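The Gauge at Druna

The tide gauge at Druna had been read every morning since 1871, and the keeper who read it that October was the ninth to hold the post. The duties filled one typed page. Read the staff at six. Enter the level. Wind the clock on the recording drum. Report any difference between staff and drum greater than 2 centimetres.

On the first morning of the month the difference was 3. The keeper checked the float, which moved freely, and the wire, which had not stretched. The drum was correct to the minute. The staff was fixed to the harbour wall with bronze bolts and could not have shifted unless the wall had. A report was sent to the office at Ngata by the noon boat.

Ngata replied that the drum should be reset to agree with the staff. This was done. By the following week the same difference had returned, and the keeper reset it again, noting the time and the state of the sea, which was calm.

The old ledgers were kept in the loft above the bedroom. The keeper brought them down after supper and read them in bed, under two blankets, with the window shut against the wind. The entries for 161 months agreed with the printed tables. Before that came a gap, and then a column headed Clodia, with a figure against each morning and no unit given. 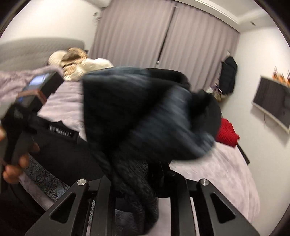

Filed under: Short fiction, Sea and shore

Clodia was not on the chart. The keeper found it on an earlier sheet, a rock about a mile beyond Gilla light, marked as drying at low water. On later sheets the same position carried a sounding of four fathoms. No survey was cited for the change.

The keeper ruled a new column in the current ledger, copied the old heading and entered the differences one below another. They matched the earlier column, allowing for rounding. The old column ran for one winter. Its last figure was nought, and the entry beside it, in a different hand, read: staff renewed, wall repointed, rock not seen.

A second report was drafted and not sent. The noon boat came in and left with the empty oil drums.

At six the next morning the water was very low. The keeper read the staff, entered the level and wound the clock. Past Gilla light there was a line of white on the sea, where something broke the swell. The keeper looked at it through the glass until it was fully light, then went back inside and wrote the figure in the column.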